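Household handling: frequently asked questions
Hinda project, last revised November 18, 2019

Can a machine clear a table yet?
In part. The Hinda trials cover picking up small objects and putting them on a plate or in a tray. On a bare, flat surface the arm completed 267 picks before its first service stop. On cloth the results are poorer and we do not yet publish a rate.

Why does cloth matter?
A fold changes the height of an object and lets round items roll. It also moves when a finger touches it. Patterned cloth adds a further problem - large dots are sometimes taken for objects.

Which objects are used?
Fruit shapes, mostly small. The June set had 20 of them. Round and lemon-shaped pieces are kept in the same trial.

How fast is it?
The median pick on a bare table takes 11 seconds. A person is much quicker.

What about shop-floor work?
Bultov runs the same control software for sorting parts into bins. Bins are easier: fixed position, fixed lighting, one type of part at a time.

Can I buy one?
No. Girard builds the fingers in batches of 100 for development partners only. There is no household product and no date for one.

Does it wash up?
No. Wet handling is outside the present work.
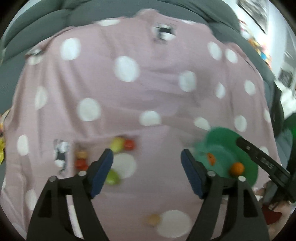
Small fruit shapes and a green plate or lid on dotted cloth, gripper open.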